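Chapter 4
Putting Things Off: Temperament, Mood, and the Work We Avoid

Most of us can remember at least one evening when we had a perfectly clear task in front of us, enough time to do it, and no good excuse for leaving it alone, and yet by bedtime the silverware drawer was beautifully sorted and the task hadn't been touched. If you are smiling (or wincing a little), you are in good company, and you already know a fair amount about the subject of this chapter. In Chapter 3 we looked at habits and how they settle into a day. Now we turn to the puzzling business of delay, and to the question of why some people seem to live with it so comfortably while others lie awake over it.

Let's begin with a word about words. In everyday talk we say "procrastination" for almost any kind of waiting, but psychologists use it more narrowly. Waiting for a better price on a plane ticket is a choice. So is sleeping on a hard decision. Procrastination, in the sense used throughout this book, means putting off something you intend to do even though you expect the delay to make things worse for you. That last part matters a great deal, and students often drop it when they write their first short papers, so you may want to underline it now.

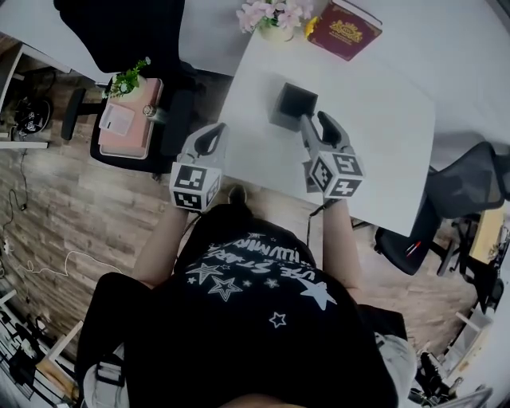
Elmarie Botha wrote to us after using an early draft of this chapter with her evening class, and said that her students had objected to the definition straight away: plenty of them put things off without expecting anything at all, good or bad, and only noticed the cost when the bill or the deadline arrived. We think her students had a point. Expectations can be very faint. A person may feel only a small tug of unease, push it down, and reach for the phone. For our purposes that small tug counts, and Section 4.2 will spend some time on how researchers try to catch it.

For a long time the usual explanation was poor planning. If people could only manage their hours, the thinking went, the trouble would clear up. Many of us have a drawer full of planners that suggests otherwise! A more recent view treats delay as a way of handling mood. The task makes us feel bored, or anxious, or unsure of ourselves, and stepping away from it brings quick relief. The relief is real, and it comes right away, so we learn to step away again the next time. The cost comes later and is paid by a version of ourselves who feels, at the moment of choosing, a bit like a stranger.

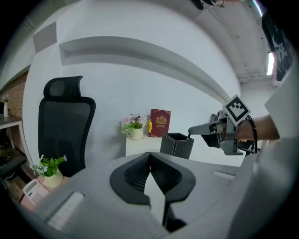
Temperament comes into it as well, though perhaps less neatly than the magazine quizzes would have you believe. People who are orderly and persistent by nature tend to delay less, and people who act on impulse tend to delay more, which may sound odd until you remember that the impulse is usually toward something else. Perfectionism is a harder case. You will often hear someone say, with a certain pride, that they put things off only because their standards are so high. Sometimes high standards do go along with delay, particularly when they are tangled up with a fear of being judged, but there are also a great many careful, exacting people who start early and finish early, and we shouldn't forget them simply because they make less interesting company on the subject.

Consider Saodah, a student we will meet several times in the coming pages. She has 8 weeks to write a report. She likes the topic, she has the books, and she has told her sister all about it. Every time she opens the blank page, though, she feels sure that the first sentence will be foolish, and so she closes it and does some more reading. Before you go on, write down what you think is getting in her way, and what you would say to her if she were your friend. Keep your answer somewhere safe, for we will come back to it at the end of the chapter, and you may well find that you want to change it.
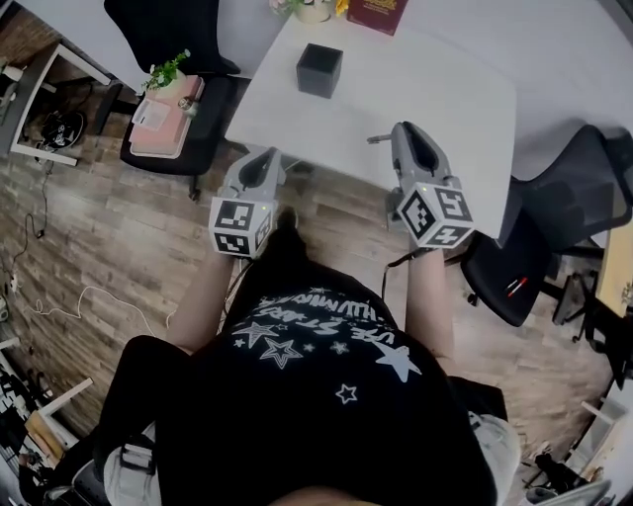

Figure 4.1 At the table.

Section 4.1 takes up the definition again and compares it with laziness and with plain tiredness. Section 4.2 covers questionnaires and daily diaries, with a look at what each tends to miss. Section 4.3 is given over to mood, and Section 4.4 asks what helps, including the old advice to begin with something very small. Key terms are listed on page 86. Read them once now, lightly, and again when you have finished.

Arlow Introductory Psychology | Contact the editors | Copyright 2024 Arlow | Back to top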